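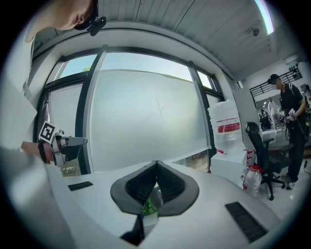
Cetholm Building, ground floor walk-through
Inspector: Sarla Pathak
Date: 2026-07-27
Marks: OK / FIX / ASK

1. Exits and walkways
Main exit opens outward, no key needed. OK
Side exit sign lit. OK
Clear width at the narrowest point, 800 mm. ASK
Comment: The May sheet says "ample." Ample is a word for soup. I want to see which rule that was checked against before I sign for it.

2. Fire extinguishers
Unit 354, by the main exit: pin in, gauge in the green. OK
Unit 969, back hall: tag initialed, no month punched. FIX
Comment: Initials prove that a pen was present. Have Liao recheck the unit and punch the tag properly. Do not backdate it.

3. Windows and glass
Cracks or loose panes: none found. OK
Opening sashes stay open on their own. ASK
Comment: The Dusteck brochure for the frosted film claims it "holds glass safely on impact." Could be. There is no test sheet in the folder, so I am counting the film as privacy and nothing more until I get one.

4. Floors
Trip edges, lifted joints: none found. OK
Slip rating of the sealer: no paperwork. ASK
Comment: Sutonia told us by phone that the sealer is "basically non-slip." Get the basically in writing.

5. Trash and recycling
Containers kept off the exit routes. OK
Cardboard flattened before pickup. FIX
Lids on anything holding oily rags. FIX
Comment: Seven lids were ordered in May, if you believe the order book. I would like to meet them. 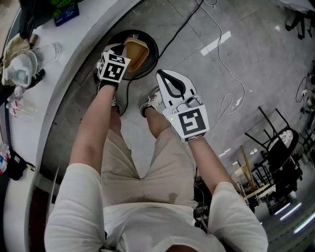
Item 5: round black container, concrete floor.

6. Electrical
Panel door closes, breakers labeled. OK
Power strips plugged into power strips. FIX
Comment: Same strip as last time, same promise as last time. Unplug it while I am standing there next visit.

7. First aid
Kit sealed, contents list inside. OK
Eyewash bottles in date. ASK
Comment: The date on one bottle has rubbed off. Replace it. "Probably fine" was offered and is not a date.

Anything marked ASK stays open until I have paper. FIX items go to Liao first, then back to me.

S. Pathak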